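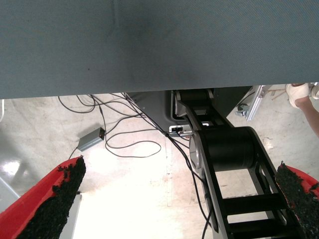

第四章 安装与初次设置

4.1 安装前的准备

Flokness 屏风式隔断由面板、立柱、底脚和连接件组成,适用于开放式办公区、阅览室和临时展厅。面板两面包覆织物,内芯为吸音棉。本章说明从开箱到首次调平的全部步骤。第五章说明日常清洁,第六章说明拆卸与搬迁。

安装需两人配合。单块面板高度超过 1600 毫米时,其中一人应全程扶持面板,直至两侧立柱均已锁紧。

所需工具(不随箱提供):
5 毫米内六角扳手
13 毫米开口扳手
橡胶锤
水平尺,长度不小于 600 毫米
卷尺
划线用粉笔或美纹纸胶带

注意:请勿使用冲击式电动起子锁紧立柱螺栓。螺纹套为铝制,过大的扭力会使其滑牙。滑牙后的立柱不能在现场修复,须整根更换。

4.2 开箱与清点

1. 将纸箱平放在干净的地面上,箭头一面朝上。
2. 沿封箱胶带划开,刀片伸出长度不要超过 5 毫米。面板紧贴箱盖,中间只隔一层薄膜。
3. 取出附件盒,对照装箱单核对零件。装箱单贴在附件盒内侧。
4. 取出立柱和底脚,最后取出面板。
5. 保留护角和隔层纸板,至少到安装完成为止。搬迁时仍可使用。

如有缺件,请记录纸箱侧面的批号,并与供货商 Oltmanns 联系。报缺件时只需提供批号和零件代号,不必寄回整箱。零件代号印在每个塑料袋的封口处,以字母 C 开头的是连接件,以字母 F 开头的是底脚类零件。

面板织物在出厂时可能留有折痕,展开放置一到两天后会自行减轻。不要用熨斗直接熨烫,也不要用蒸汽喷头贴近布面。内芯边缘的胶层受热后会软化,冷却后布面容易起泡。

4.3 地面要求

隔断可直接立于混凝土、地砖、木地板和短绒地毯上。长绒地毯需要另配加宽底脚,订货号为 233。

安装前请检查以下各项:

地面高差。在 2 米长度内,高差不应超过 8 毫米。底脚的调节范围为 15 毫米,但应留出余量,以便日后重新调平。

地面接缝。底脚不要正好压在伸缩缝或切割缝上。如果无法避开,可将整排隔断平移半个底脚的宽度。

地面表层。新涂刷的地坪漆需完全固化后才能承重,固化时间以涂料厂家的说明为准。底脚垫为黑色橡胶,在浅色地坪上长期不动可能留下印痕。对此有顾虑时,请改用灰色底脚垫。

地下线路。若要采用膨胀螺栓固定,钻孔前必须向物业索取地面管线图。没有管线图时不得钻孔。

4.4 划线定位

1. 确定起始点。一般从靠墙一端开始,自由端留在通道一侧。
2. 从墙面量出第一根立柱的中心位置。立柱中心到墙面的距离为 54 毫米,其中包括墙侧封条。
3. 用粉笔或胶带在地面上标出整排隔断的中心线。
4. 按面板宽度依次标出其余立柱的位置。每块面板的安装宽度等于标称宽度加 6 毫米。
5. 在转角处画出两条中心线的交点,并标明转角立柱的朝向。

说明:标称宽度指面板本体,不含两侧的卡槽。多块面板连续排列时,若漏算这 6 毫米,误差会逐块累积,最后一块往往装不进去。

单排直线总长不得超过 3,000 毫米。超过这一长度时,必须加设转角、T 形支撑或地面固定件。

4.5 安装底脚和立柱

1. 将立柱倒置,底端朝上,放在隔层纸板上。
2. 把底脚的凸台对准立柱底端的方孔,用手推到底。
3. 如果推不到底,用橡胶锤轻敲底脚中央。不要敲击边缘。
4. 装入 M8 螺栓和弹簧垫圈,用 13 毫米扳手拧紧。
5. 将底脚调节螺钉旋入,直到只露出两圈螺纹。
6. 把立柱正过来,放到划好的位置上。

立柱上端有一个小孔,为定位孔。同一排立柱的定位孔应朝向同一侧,否则顶盖条无法扣合。

小心:立柱在没有连接面板时不能独自站稳。安装过程中不要让人靠扶,也不要把工具挂在上面。

4.6 安装面板

1. 一人扶住第一根立柱,另一人将面板提起,使其下沿高出地面一个手掌的距离。
2. 将面板侧边的挂钩对准立柱卡槽,先挂上方,再挂下方。
3. 垂直向下压,听到两声卡扣声。
4. 将第二根立柱靠到面板另一侧,以同样方法连接。
5. 用 5 毫米内六角扳手锁紧立柱内侧的紧定螺钉,上下各一颗。先不要完全拧死,留半圈。
6. 依次装上其余面板和立柱。
7. 整排装好后再次检查各面板上沿是否平齐,然后把所有紧定螺钉拧紧。

搬动面板时请握住两侧金属边框,手掌不要托在布面上。浅色和灰蓝色织物对手汗和油污比较敏感,建议戴干净的棉纱手套。沾上污渍时,请先用干布吸去,再按第五章处理,不要来回擦拭。

如果只听到一声卡扣声,说明有一个挂钩没有到位。将面板向上提起约一指宽,重新压下即可。反复几次仍不能到位时,请检查卡槽内有无残留的塑料薄膜或木屑。

4.7 调平

1. 将水平尺放在第一块面板的上沿。
2. 逆时针旋转较低一侧的底脚调节螺钉,使该侧升高。
3. 气泡居中后,将水平尺竖放在立柱侧面,检查垂直度。
4. 依次调整其余立柱。每次只调一个底脚。
5. 全部调好后,从起始点开始再检查一遍。调后面的立柱时,前面的可能略有变化。
6. 锁紧调节螺钉上的薄螺母。

面板下沿与地面之间应保留 10 至 20 毫米的间隙。这一间隙供清扫和空气流通使用,不要用密封胶填堵。若需要遮挡下方光线,可加装毛刷条,毛刷条从面板背面插入下槽,不需螺钉。

4.8 转角与 T 形连接

转角立柱有 90 度和 120 度两种。90 度立柱的四个侧面均有卡槽,未使用的一面用盖条封住。120 度立柱只有三个卡槽,不能与 90 度立柱混装在同一个闭合回路中。

1. 先完成直线部分的安装和初步调平。
2. 放置转角立柱,对准地面交点。
3. 安装第二方向的第一块面板。
4. 在两块面板的上沿各放一次水平尺,确认高度一致。
5. 装上转角顶盖。顶盖下方有三个定位脚,方向不对时无法压入,请勿强行敲打。

4.9 墙面固定件(选配)

隔断一端靠墙时,建议使用 Mekeo 墙面固定件。固定件包括一根铝制导轨、两条封条和一袋螺钉。袋中的塑料胀塞只适用于实心砖墙和混凝土墙。石膏板墙请另购空心墙专用胀塞,并尽量固定在龙骨上。

1. 将导轨贴在墙上,用水平尺校直。
2. 通过导轨上的长圆孔在墙上作记号。
3. 取下导轨,钻直径 8 毫米的孔,清除孔内粉尘。
4. 插入胀塞,用螺钉固定导轨。
5. 将第一根立柱推入导轨,左右各装一条封条。

4.10 完工检查

安装人员离开现场前,应逐项确认:

所有紧定螺钉已锁紧。
所有薄螺母已锁紧。
顶盖条全部扣合,用手轻拉不脱落。
在齐肩高度推动隔断,晃动量不超过 10 毫米,松手后恢复原位。
自由端未占用疏散通道的规定宽度。
包装薄膜和剩余零件已收走。

备用紧定螺钉和内六角扳手请交给使用单位保管。使用三个月后,应将全部紧定螺钉重新检查一次,此后每年检查一次。

4.11 常见问题

面板上沿高低不齐。多为某个底脚没有完全旋入底座。将该处立柱稍稍提起,重新调节螺钉。

相邻面板之间有缝。检查紧定螺钉是否在调平之前就已拧死。松开半圈,将面板推拢后再拧紧。

推动时有响声。通常来自顶盖条与立柱的接触处。取下顶盖条,在卡口处贴一小段毛毡胶带。

布面松弛。湿度变化较大的房间可能出现这种情况,不影响使用。若松弛处可以用手指捏起,请联系 Oltmanns 更换面板套。

本章文字由 Heike Lammers 编写,Svenja Wiegand 校对。
修订日期:2009年2月28日

下接第五章 清洁与保养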